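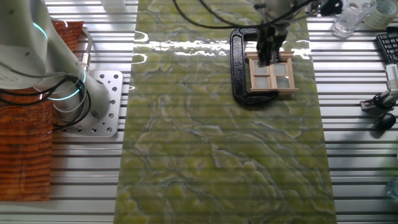
Section 4: Levelling and anchoring the Sandeck bench

Before you start

The bench must be standing in its final position with all four legs fitted (see Section 3). Clear the benchtop. You will need a 600 mm spirit level, a 17 mm spanner, a hammer drill with a 10 mm masonry bit, and the anchor pack supplied in the grey carton.

CAUTION: The frame weighs 530 kg in the long version. Do not lift it by the crossbars. Use a pallet jack or two people with pry bars, one end at a time.

Levelling

1. Loosen the lock nut on each foot by two full turns.

2. Wind all feet fully in, then out again by 9 mm. This gives you travel in both directions.

3. Place the level along the long side of the benchtop, over the middle leg if your bench has one. Adjust the two feet at the lower end until the bubble is centred.

4. Turn the level 90 degrees and repeat across the short side.

5. Go back and check the long side. It will usually have moved a little.

6. Check for rocking by pressing down on opposite corners. If one foot lifts, wind it out by hand until it touches the floor, then a quarter turn more with the spanner.

7. Tighten the lock nuts. Hold the foot still with a second spanner while you do this, or it will turn with the nut.

Note: On painted or sealed concrete, put a Tarar rubber pad under each foot before step 2. The pads compress over the first few days - check the level again after a week.

Anchoring

8. Slide an anchor bracket over each foot and mark the hole centres on the floor.

9. Drill to a depth of 70 mm. Vacuum the dust out of the holes.

10. Tap in the anchors until the washer sits flat on the bracket, then tighten.

CAUTION: Check for in-slab heating pipes and wiring before drilling. If you are not sure, leave the bench unanchored and fit the wide feet (part 3000) instead.

Uneven floors

The feet take up a slope of some 25 mm from end to end. For anything steeper, order the packing plates from Lisesitz. Do not use timber offcuts or stacked washers. Plates are sold in sets of 4 and can be stacked two high, no more.

Rechecking

Check the level every six months, and any time the bench is moved. Write the result on the card inside the drawer.

Spare feet and lock nuts are held at the Jatetport warehouse. Ask for Yu-na Hong at the parts counter and quote the serial number from the plate under the benchtop.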